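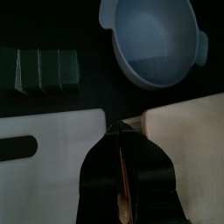 A pale blue bowl on a dark tabletop.

Why do we wash up with soap?

Print this page
E-mail this page

By Wellington Teixeira
Sep 6, 2021

Try rinsing a buttery knife under the cold tap. The water runs off and the butter stays where it is. Add a drop of washing-up liquid and the butter starts to come away.

Oil and water do not mix. Water is made of tiny particles called molecules, which pull strongly on each other. They pull only weakly on oil, so the oil is left in blobs of its own.

Soap molecules are long and thin. One end is drawn to water. The other end is drawn to oil and keeps away from water. When you scrub a greasy plate, the oil-loving ends push into the grease and the water-loving ends stay outside. The grease breaks up into very small drops, each with a coat of soap, and the water can carry them off. A drop like this is held in a ball of soap molecules called a micelle (say "my-sell").

Warm water helps too. It makes fats such as butter softer and runnier, so they are easier to lift from the plate.

Try it yourself

You will need a clear jar with a lid, water, cooking oil and washing-up liquid.

Half fill the jar with water and add a spoonful of oil. Put the lid on, shake it for 20 seconds and leave it to stand. The oil floats back to the top. Now add a squirt of washing-up liquid and shake again. The water turns cloudy, and the oil takes much longer to separate.

Pour a little of the cloudy water into a bowl and look at it closely. Do not drink it.

Print this page
E-mail this page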